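Sorting small electronic parts at home
By Modupe Ogundipe
May 20, 2025

For many years I kept all my small parts in one coffee can. Motors, bits of wire, connectors, screws from a radio I never repaired. When I needed one thing I poured out the whole can, and after this I had no wish to work anymore. Now I sort every August, before the repair evenings in Prestcombe start again, and it takes me one afternoon.

First, clear the table completely. A white or very light top is the best, as a thin brown wire disappears on dark wood. If your table has a seam in the middle, put a strip of masking tape over it. Small screws love a seam.

Put the mixed parts in a metal tray with a raised rim, on a sheet of white paper. I take out a handful at a time and leave the rest in the can. Set the tray at the far side of the table, and your bins to the left and right of it, so that both hands have a short way to go.
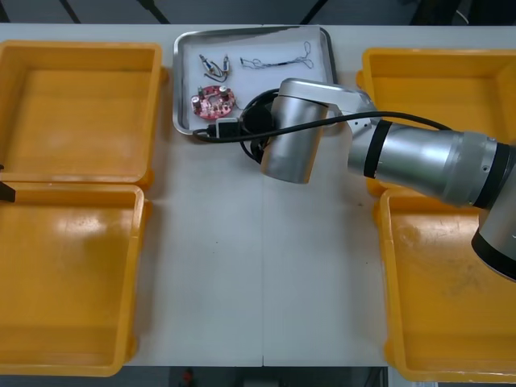 Decide what each bin is for before you touch the first part. Mine are: wires and connectors, things with a motor, things I must test, and things to give away. More than four bins I do not recommend. You will stand and think too long.

Wipe the bins inside with a damp cloth and let them dry well. Old scratches do no harm, but dust sticks to grease on the contacts.

Tangled wires should not be pulled. Hold the part itself, not the lead, and loosen the knot from the middle with a wooden toothpick. Long wires I wind around 2 fingers and close with a paper strip.

When a bin is done, empty it into small bags and write on the bag the same day. Last year I filled 40 bags, and three without a label are still a mystery to me.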